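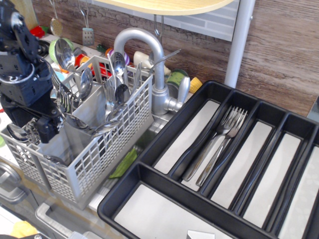 Cutlery basket

A cutlery basket (also silverware basket, flatware caddy) is an open container that holds forks, spoons and knives while they are washed, drained or stored. Found in dishwashers, on draining racks and next to sinks. Most are molded plastic, some are wire.

History

Early baskets were plain wire, hung off the side of a dish rack. Plastic ones took over as home dishwashers spread — lighter, cheaper, no rust stains. The Ellery pattern, named after the town where it was first molded, put the handle down the middle and was widely copied. Orysia Ostapchuk's survey of kitchen goods lists 837 models, of which 813 are plastic. The rest are wire or mixed.

Design

Walls are open so water can get through and drain out. Usually a grid or slots. Floor openings have to be small enough that a thin handle won't drop through and jam the spray arm, a common complaint with older baskets. Dividers split the inside into compartments, up to 10 in the wider types. Some have a hinged lid with slots, one piece per slot, which stops spoons from nesting.

Sink-side baskets are simpler. Often no lid, sometimes a drip tray underneath.

Loading

Handles up or handles down is an old argument. Handles down leaves the eating end in the open where the spray reaches it. Handles up is safer for the hands, and cleaner when unloading. Many manuals split it: knives point down, forks and spoons mixed. Spoons packed together cup against eachother and come out dirty. Silver and stainless should be kept in seperate compartments, contact can mark the silver.

Variants

Door-mounted — hangs inside the dishwasher door, frees up the lower rack.
Split — comes apart into smaller baskets, 4 in the Tromico type.
Tray — not strictly a basket. Shallow top rack, pieces lie flat.
Commercial — tall round cylinders, used in restaurants and cafeterias.

Care

Limescale builds up in the corners. Soak in vinegar, brush, rinse. Broken floors can be patched with plastic mesh.

See also: Dish rack, Draining board, Flatware

Last edited 10/09/2025 by Benjie Catacutan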